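Gurncombe Home Forum > Kitchen and Laundry > Cloths and towels
Thread: Folding the thin striped cloths so they stay folded
14 replies, 203 views

ustley_rd
Posted in January

I bought a pack of the white cleaning cloths with red wavy lines and I can't get them to sit in a drawer. Terry towels I fold in thirds and they stay put. These spring open or slide off each other, and by the end of the week the drawer is a heap. I have tried thirds, quarters and rolling. The drawer is shallow, so a tall stack is out. What do other people do?

gadden42

Lay it flat first and get the wrinkles out with the side of your hand. Most people pick it up by two corners and fold in the air, and with a light cloth the edges never line up. I have one of the same kind. Flat on a white table, stripes running the short way:
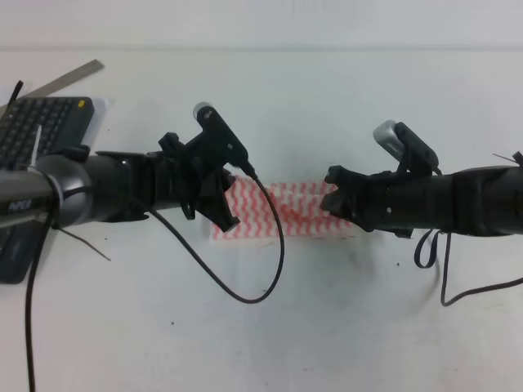 Red and white cloth, flat, before the first fold

From there, short end to short end, press the crease, then once more the same way. Put the folded edge toward the front of the drawer.

plainhem

I don't agree with pressing the crease. On thin cloths a hard crease turns into a line that holds crumbs when you wipe. I fold mine loosely in half and leave it at that.

gadden42

Mine get washed every couple of days. The crease comes out in the wash.

plainhem

Mine get washed too and it does not come out. Maybe a different cloth.

ustley_rd

Tried it flat on the table tonight. Better than folding in the air. I still end up with one edge longer than the other, up to half an inch. Is that the cloth or me?

northporch

Could be the cloth. The cheap ones aren't cut square. Match the stripes and forget about the edges. If the zigzags line up on both halves it will look straight in the drawer.

gadden42

Agree with northporch. Also, it doesn't have to be perfectly smooth before you start. I wouldn't bother doing any more to it than this:
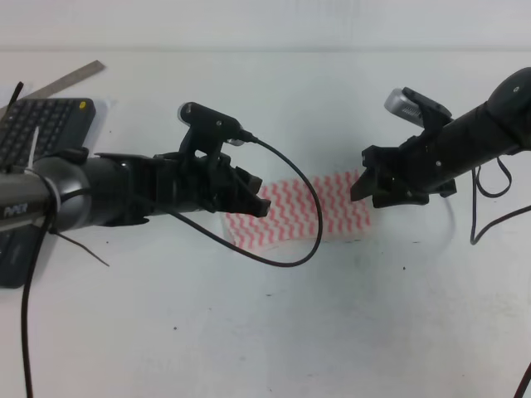

What I would do with a pack of them

1. Sort out the ones with stains and keep those for floors.
2. Lay one flat, stripes running left to right.
3. Bring the left end over to the right end. Check the stripes.
4. Fold the same way again.
5. Stand them on edge in the drawer, like files. Don't stack them.

Standing them up made more difference than the folding did. I use a shoebox lid cut down to fit.

wringer_b

Or skip all of it. I keep 100 of these in a bin under the sink, unfolded. They are rags. Grab one, use it, wash it. I spent years folding dishcloths and I don't miss it.

ustley_rd

I have a drawer and no room under the sink, so that won't work for me.

plainhem

A bin is fine for floor rags. For anything that touches dishes I want it flat and dry before it gets put away. Bunched up they stay damp in the middle.

northporch

Are these the puffy kind or the flat woven kind? The puffy ones are harder to fold small. They push back.

gadden42

A bit puffy, I'd say. Close up, when it isn't lying flat:
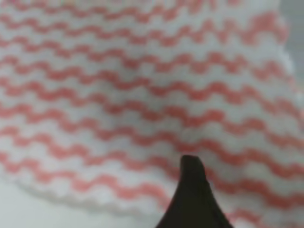 Wavy stripes up close, cloth bunched up

northporch

OK, then I would stop at two folds. Three and it opens by itself.

wringer_b

Two folds is still two more than I do.

ustley_rd

Went with two folds and stood them on edge in a cut-down cereal box. They fit the drawer. I skipped pressing the crease on half of them to see if it matters. Will post again after a few washes.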